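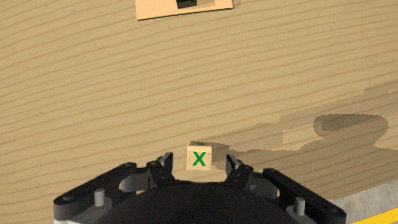 Block marked X, fingers open on both sides.

Print this page
E-mail this page

Workshop tips — sharing the bench with an arm

We pack sample kits at Drendance. Used to be all hands. Since March the arm does the picking and we do everything else, which is plenty. Jotted these down between shifts, so excuse the state of them.

Mark your blocks. One big letter, thick strokes, dark on pale. Thin marker fades and then people start guessing which test piece is which. Green has held up fine on ours.

Leave finger room. Parts set down with a gap all round, never shoved together in a row. Hand packers hate this at first — we all learned to stack tight. Takes a couple weeks to unlearn.

Watch shadows. Stand over the table while checking a part and half of it goes dark. Step round to the other side.

Clear the top before you start. Coffee, tape gun, phone, gloves. Shelf by the door. No exeptions, supervisors too.

Tape the floor. Yellow, all the way round, with a gap left for walking in. Go in by the gap only, arm stopped. Stepping over the line saves 2 seconds and gets you yelled at. Re-tape when the corners lift. Wipe floor first or it won't stick.

Park the hand truck outside the line. Same for bins. Put them back in the same spot every night, the morning crew shouldn't have to hunt.
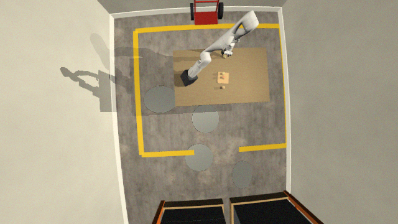 A reader at Betancur writes that the tape was easy, it was the hours that took getting used to. Their packers went from 6 on a line to 4, the other two moved to checking and returns, and the pay stayed put but the talk didn't. Quieter room now, she says, and she misses the radio arguments.

Same with us, more or less. So a few tips for the people side.

Swap jobs at lunch. Watching an arm all day is more tiring than packing, eyes get dull. Half day watching, half day on returns or labels.

Everybody learns the stop button. Not just the lead. Walk each new person to it, have them press it.

Keep a paper log. Time, what it dropped, who reset it. We had more than 200 lines in ours before anyone from Laltell came out, and the log got us a proper fix instead of a shrug.

Don't lose the hand skills. One batch by hand every so often, start to finish. When the arm is down you still have orders going out.

Ask about the hours early. Before the thing is bolted down, not after. We asked late and it was a sour few weeks.

Spare tape and markers are in teh Merkedgate cabinet, bottom drawer. Write it on the sheet if you take the last roll.

Print this page
E-mail this page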